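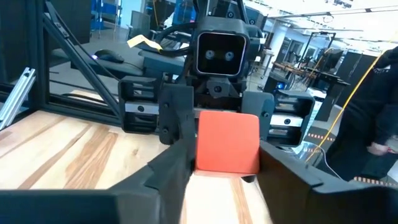
Grollville permit appeal – does anyone understand the standing ruling?

zkazmi
2020-07-06
I read the decision in the Margaritis quarry case over the weekend and I'm stuck on the standing part. The residents' group challenged the county permit because the county never looked at emissions from the kiln. The judge let the two farm owners stay in the case and threw out the group itself. Same lawyer, same complaint, same facts. How does that work?

ans_prins
The group didn't name a member who was harmed. They filed a list with 129 signatures and a statement that members "live in the area." The farm owners filed affidavits about dust on their fields and the well going down. Courts want a specific person with a specific injury. A list doesn't do it.

zkazmi
OK, but the farm owners are members of the group. It says so on page 3.

ans_prins
It says so in a footnote to the reply brief. The judge said that was too late. You can disagree with that, and I sort of do, but it isn't a strange ruling.

Andreadis_C
It's a bad ruling. The county had the membership records from the hearing, so there was no surprise to anybody. I've seen judges let groups fix this with a one-page affidavit.

And the bigger problem is the second half. He says climate harm is "shared by the public at large" and so can't count as injury for anyone. If that stands, no one in this state can ever bring the emissions claim, farm owners included.

ans_prins
That's not how I read it. He says climate harm alone isn't enough. The farm owners got in on dust and water, and once they're in they can argue the permit was unlawful on any ground in the statute. Page 14, last paragraph.

Andreadis_C
Page 14 says "any ground related to the injury shown." Those last five words matter. The county will say emissions have nothing to do with a well.

ans_prins
Fair, I skipped over that. I still think the review statute is broader than he makes it sound. It lets the court set aside a permit if any required finding is missing, and emissions is a required finding for kilns over the size limit.

S. Sadowski
Is the kiln over the limit, though? Altov's application said it would run at partial capacity, and the county took that number. I was at the hearing and the hydrology went on for two hours while the kiln got maybe ten minutes.

Andreadis_C
The permit doesn't cap it at partial capacity. There's no condition. So they should have used full capacity.

S. Sadowski
I agree they should have. I'm only saying the county will argue it, and if it wins on that you never reach the standing question on emissions.

lelent_road
I live off Lelent Road and I don't follow half of this. Does the work stop while the case is going on or not? Trucks were running Friday.

ans_prins
No. Filing the case doesn't stop the permit. Someone has to ask for a stay and I don't see a motion on the docket. They would probably have to post a bond too.

lelent_road
How much is a bond?

ans_prins
Up to the judge. It can be a token amount or it can be more than the group has.

P. Fragkou
The filing fee for the appeal is separate. The group is still about 800 dollars short on the transcript, last I heard. Donations go through the group's own page, please don't post account details in the thread.

zkazmi
Can the group appeal its own dismissal now, or does it have to wait for the farm owners' part to finish?

Andreadis_C
Normally wait, unless the judge certifies it. I'd ask for that. The merits hearing isn't until September and I wouldn't want to leave page 14 sitting there.

ans_prins
I'd leave it alone. If the farm owners win on the missing finding, the permit goes back to the county and the group gets what it wanted. If you appeal standing now, you risk the appeals court agreeing with him, and then it's binding on every county.

Andreadis_C
And if the farm owners settle over the well? Then there's nobody left to appeal anything.

ans_prins
The group could still appeal its own dismissal once there's a final judgment. The clock runs from then. But yes, a settlement would make it messier.

zkazmi
Thanks both. Does anyone have the reply brief with the footnote? The copy on the county site is missing the even pages.

P. Fragkou
I have it on paper. Will scan it tonight.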